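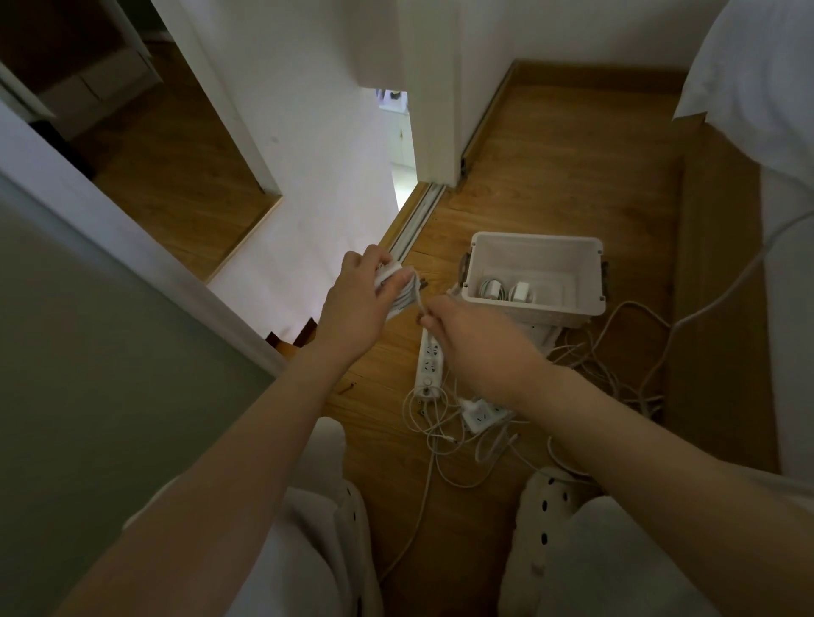

Attachment 1 – hallway floor, cable bundle, two power strips, box with charger bricks in it

Ticket 917 – cable tidy task, Brenddale flat
Raised by: Pendo Kimaro
Status: open, waiting on Kibet

Problem: planner won't finish "coil and box the chargers". Gets to the tangle, picks a cable, stops. Log says "end not found", same error 189 times since Saturday. Power cycled, no change.

Tried so far:
- grip force down, no diffrence
- max cable length up from 1000 to 4000 mm, it plans further then stalls in the same place
- white cable on white strip, contrast setting up. Slightly better, still loses it where cables cross

Khrystyna asked is it the arm or the software. Software I think. Socks and mugs are fine on the same build. A person just follows the cord with one hand and holds the loops with the other – we have nothing that does both at once. 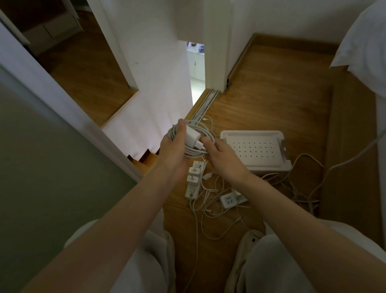 Attachment 2 – coil held in both hands, small adapter tucked inside

Update, Kibet 16:40: adapter inside the coil is read as a seperate object, so it tries to box that first. Will mask it and re-run. Don't close. Chargers stay a hand job at Brenddale until then.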